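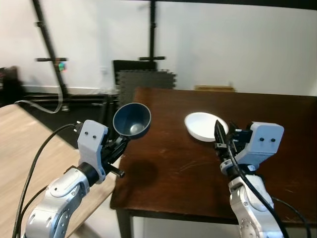 Dark table. Bowl in the left gripper, right fingers in front of the shallow white dish.

4/29/24, bench notes, table clearing

Question from the Nindar people is whether a two-arm setup can clear a table after a meal without a person standing by. I have been putting off an answer since January. Working position: the motions are fine, the decisions are weak.

Planner is the Firatier build, config 2223. Grasp timeout set to 30 s, no retries. Left arm takes the deep item, right arm takes the flat one. Log everything, including aborts.
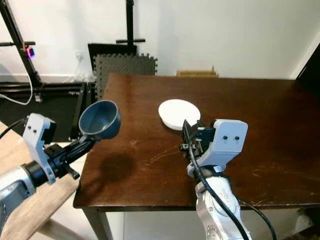
Flat dishes remain the hard part of the chore. A person slides a plate to the edge or gets a fingernail under the rim without thinking. Parallel fingers need height, and a plate lying flat gives them very little. The blue measuring cup in the left gripper is the easy case by comparison, as the long handle gives the planner an obvious place to close. Scratches and reflections on the brown tabletop are worth keeping in the test set, given that kitchens have them. Do not switch to a matte cloth to make the numbers look better.

Open item: depth on glossy surfaces. Compare against the Jiang filter before changing any thresholds. 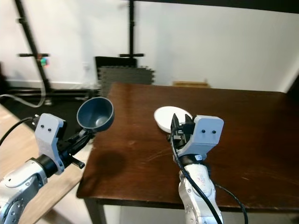 Bowl held by its short handle, plate flat by the right fingers.

Tilt matters more than I allowed for in the spec. An empty bowl can be carried at any angle. One with soup left in it cannot, and the planner has no notion of contents. Add a level-carry constraint as default, accept the slower path.

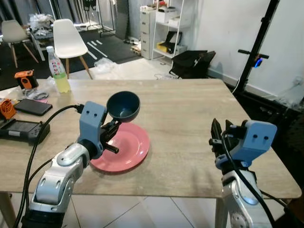
Light table. Navy bowl over the pink plate, right gripper open.

Stacking is a separate skill from clearing and should be scored separately. Run 1044 is the reference for bowl over plate. Duletel want one figure for both; told them no.

To do: rim grasp from the table edge, level carry, rerun set 118 with both changes.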